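Sección 4. Recogida de la cocinita

Esta sección supone que ya ha montado la mesa Lirwood (sección 2) y que alguien ha jugado con ella. Si la mesa sigue impecable, guarde el manual y disfrute del momento.

4.1 Antes de empezar

Despeje un rincón del tablero para ir dejando lo ya revisado. Tenga a mano la caja Donov, un paño y cierta paciencia. La recogida completa lleva 20 minutos, o 2 si la hace un adulto solo y sin testigos.

Nota: la tapa de la caja Donov entra en una única posición. Las otras tres parecen correctas hasta que se levanta la caja.

4.2 Orden de recogida

1. Retire primero la fruta. Las piezas redondas ruedan, y lo hacen siempre hacia el sofá.
2. Ponga las botellas y los botes tumbados. De pie no cabe ninguno, por mucho que se insista.
3. Vacíe los platos ovalados y apílelos boca arriba.
4. Meta el cuenco pequeño dentro del escurridor. Al revés no funciona; lo hemos comprobado más veces de las que conviene admitir.
5. Coloque el escurridor encima de los platos, con el lado largo paralelo al lado largo de la caja.
6. Cierre la puerta del hornito antes de moverlo. Revise el interior: es el lugar preferido para conservar galletas auténticas, algunas desde enero.

Precaución: no levante el hornito por el tirador de la puerta. El tirador es para abrir la puerta, tarea que ya le cuesta bastante.

4.3 Limpieza del escurridor

Lave el escurridor a mano con agua tibia y jabón suave. Déjelo secar inclinado sobre el paño Drilance y no lo guarde mientras gotee. La plastilina se quita con un cepillo de dientes viejo, preferiblemente uno que ya no use nadie de la casa.

El escurridor verde en la mesa: 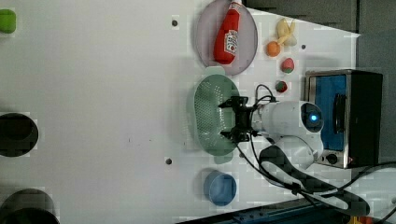
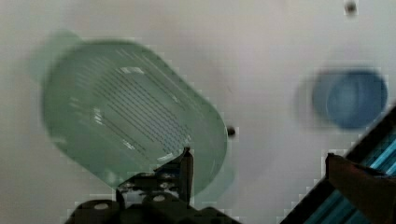

4.4 Piezas perdidas

El juego Mao completo consta de 19 piezas. Si al terminar le falta alguna, mire bajo la mesa, en los bolsillos de las batas y dentro de los zapatos, por ese orden. Si le sobra alguna, es de otro juego y tendrá que adoptarla.

Los repuestos se piden con la hoja del final del manual. Indique el color deseado; enviaremos el que haya.

Revisión del texto: 24/5/21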